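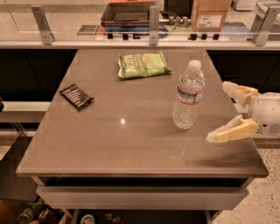
Moving my mother's piano is going to be the death of me. I've spent the whole evening on it and I'm no closer than I was in March, when she first announced the thing was mine and could I please come get it! I called three movers, and the only one who called back wants $590 plus $35 for every flight of stairs, and my building has stairs like a lighthouse. By then I hadn't had any dinner, so dinner was going to be whatever was in the green snack bag, with a bottle of water to go with it (very glamorous, I know).

Anyway, the piano. It's an old Navickas upright, and it lived in the front room on Romia Street my whole childhood, under the window that never shut right. I took lessons on it for 5 years and quit the week before my recital. Mom still brings that up. I can play one and a half songs, and the half is the better one.

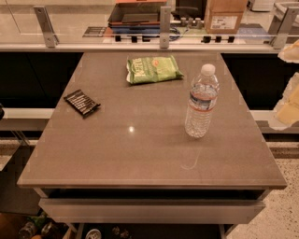
So then I called Zane Luik, who used to tune it for her, to ask if it was even worth hauling across town. He remembered it right away, the sticky low D and everything. He said the pins were still tight when he last looked, and that moving it wouldn't hurt it much if I let it sit for a few weeks before he came by. I was kind of hoping he'd say it was firewood. Now I have to be a grown-up and measure the doorway.
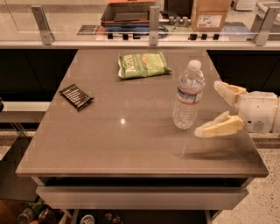

*Snacks on the table, April 27, 2019*

I did measure, by the way. The door is fine. The landing is the trouble, there's a turn by the mailboxes where we almost lost my couch, and the piano doesn't bend. Mom says Dad got it in by taking the legs off the bench and swearing, but the bench isn't the problem, Mom!

She's 67 and she wants that corner for a loom. A loom! She saw one at the craft fair in Sonport and came home with a brochure and a bag of green yarn. I love her for it. I just wish the loom weren't arriving before the piano leaves. 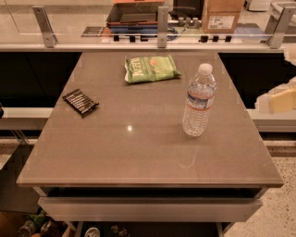 ## Things to do before I sleep

- Email the movers back and ask about the landing
- Ask Mom if she still has the key to the lid
- Find out if the downstairs neighbors hate music
- Move the bookcase (ugh)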